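Folding table and lettered backdrop

Gallery, Dradton workroom
Compiled by Rocío Bravo
Last updated September 17, 2023

The workroom at Dradton is used for sorting and folding garments before they go on the shelf. This page covers the table and the cloth hung behind it. The shelving and the label printer have their own pages, and the Skoltero stock list is kept separately.

Garments are folded to a common width so that piles from different days can be stacked together. Short-sleeved tops are done in the order below. Long sleeves need one more fold on each side and are dealt with on the Vimico page.

Lay the garment face up and close any buttons. Smooth from the collar down to the hem. Turn in both sides with the sleeves lying flat along them, then bring the hem up in 2 equal folds. Finished width is 43 cm for the large sizes. Knitted collars are left standing until the pile is complete, then pressed down by hand.

The dark cloth was put up in June. Pale walls made it hard to judge the outline of white and cream garments from the front of the table. It is hung from a rail and is not ironed.

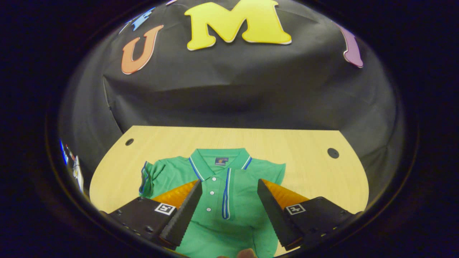 Collar position sets the rest of the fold, and a shirt laid crooked at the neck will come out crooked at the hem. A fixed mark on the table helps. For the green polo shirt the larger cable grommet, on the right, is level with the collar and can be used as a reference for the next one of the same size. The smaller grommet near the rear left corner is too far back for this. On the cloth, the yellow M is the largest of the letters, with an orange U lower down to its left. Creases in the backing have no effect on the work.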